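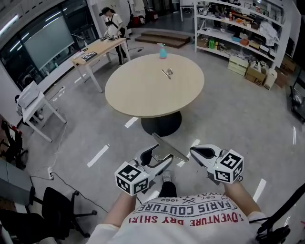
보도자료
배포일: 2020년 1월 13일
스텔릭스(Stellix)

스텔릭스·그로스테로, 집안일과 매장 잔일을 로봇에게 가르치는 공동 프로젝트 2단계 착수
"그래서 이제 로봇이 정리 좀 해주나요?"에 대한 저희의 중간 대답

안녕하세요, 스텔릭스에서 현장 프로그램을 맡고 있는 드와이트 케네디(Dwight Kennedy)입니다. 보도자료는 원래 홍보 담당자가 점잖게 써야 하는 글인데, 이번에는 제가 직접 쓰겠다고 우겼어요. 작년 발표 때 기사 제목이 죄다 "가사 로봇 시대 성큼"으로 나가는 바람에 저희 어머니가 설거지 로봇은 언제 보내주느냐고 전화를 하셨거든요. (어머니, 아직입니다. 조금만 더 기다려 주세요!)

먼저 소식부터 전합니다. 스텔릭스는 매장 운영 회사 그로스테로(Grostero)와 함께 진행해 온 손동작 학습 프로젝트의 2단계를 시작합니다. 1단계에서는 일상 과제 15가지를 골랐고, 사람이 손에 드는 그리퍼로 그 과제를 직접 해내는 시연을 334회 모았습니다. 과제라고 하니 거창해 보이지만 목록을 펼치면 정말 소소해요. 집게 집어서 옮기기, 분무기 제자리에 놓기, 탁자 위에 흩어진 작은 물건 치우기, 상자에 든 물건을 선반에 올리기 같은 것들입니다. 집에서든 가게에서든 누군가는 매일 하고 있는 일이죠.

그럼 기계가 이런 일을 할 수 있느냐. 제 대답은 "어떤 건 꽤 하고, 어떤 건 아직 멀었다"입니다. 분무기처럼 형태가 단단하고 잡을 데가 분명한 물건은 저희 시험용 로봇도 제법 안정적으로 다룹니다. 가장자리에 너무 붙어 있지만 않으면요. 반대로 납작한 금속 도구가 탁자에 딱 붙어 누워 있으면 그때부터 고생이 시작됩니다. 사람은 손톱으로 살짝 들거나 탁자 끝으로 밀어서 집잖아요? 그걸 말로 설명하라고 하면 저도 못 합니다. 그런데 그리퍼를 손에 쥐고 해보라고 하면 다들 몇 번 더듬거리다가 자기만의 요령을 찾아요. 저희가 모으고 싶은 게 바로 그 요령입니다.

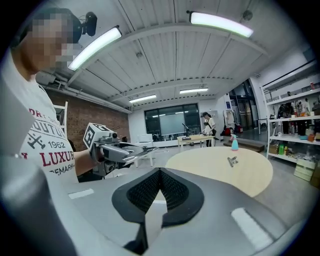 직접 해보면 이 일이 생각보다 까다롭다는 걸 금방 느낍니다. 저도 첫날에는 금속 클립 하나를 집겠다고 한참을 씨름했어요. 손가락이라면 눈 감고도 할 일인데, 집는 면이 두 개뿐이니 각도가 조금만 틀어져도 미끄러집니다. 양손을 쓰면 나아지느냐 하면 그것도 사람마다 달라요. 한쪽으로 붙잡고 다른 쪽으로 돌려 쥐는 걸 자연스럽게 하는 분이 있고, 끝까지 한 손만 고집하는 분도 있습니다. 어느 쪽이 로봇에게 더 좋은 교재가 되는지는 아직 답을 못 냈고, 2단계에서 제대로 비교해 볼 생각입니다.

매장 쪽 이야기도 해야겠네요. 그로스테로 분들이 처음부터 강조하신 건 속도가 전부는 아니라는 점이었어요. 진열대 앞에서 조금 느린 건 참아도, 옆에 놓인 병을 건드려 쓰러뜨리는 건 곤란하다는 겁니다. 듣고 보니 집에서도 똑같더라고요. 그래서 2단계 평가에서는 물건을 옮겼는지만 보지 않고, 주변 물건이 원래 자리에 그대로 있는지도 함께 봅니다. 이 기준을 넣자마자 저희 점수가 뚝 떨어졌는데, 속은 쓰려도 이쪽이 맞는 채점이라고 생각해요.

2단계에는 새 파트너도 들어옵니다. 퍼른브리지(Furnbridge)가 높이와 상판이 다른 탁자와 선반을 제공하고, 니시무라(Nishimura)는 그리퍼 손가락 끝의 패드를 맡습니다. 똑같은 탁자에서만 잘하는 로봇은 남의 집에 가면 바로 헤매니까 가구를 바꿔 가며 해보는 게 저희한테는 정말 중요해요. 패드는 제가 특히 기대하는 부분입니다. 얇은 금속을 놓치는 문제가 패드만으로 다 풀리지는 않겠지만, 잡는 느낌이 확 달라질 거라고 보고 있거든요!

일정은 이렇습니다. 2월에 새 가구로 시연 수집을 시작하고, 이어서 그로스테로 매장 2곳의 창고 구역에서 시험을 진행합니다. 손님이 다니는 공간에는 아직 들어가지 않습니다. 가정에서 하는 시험도 이번 단계에는 없고요. 가격이나 출시 시기를 물어보시는 분이 많은데, 이 프로젝트에서 바로 나오는 판매용 제품은 없습니다. 기사 제목에 "출시 임박"은 꼭 빼주시면 감사하겠습니다.

취재하러 오시는 기자분들은 그리퍼를 직접 써보실 수 있습니다. 소매가 걸리적거리지 않는 편한 옷이 좋고, 오시기 전에 스텔릭스 홍보팀에 방문 인원을 알려 주세요. 클립 집기부터 권해 드릴 텐데, 저보다 빨리 성공하셔도 기사에는 살살 써주시길 부탁드립니다.

문의: 스텔릭스 홍보팀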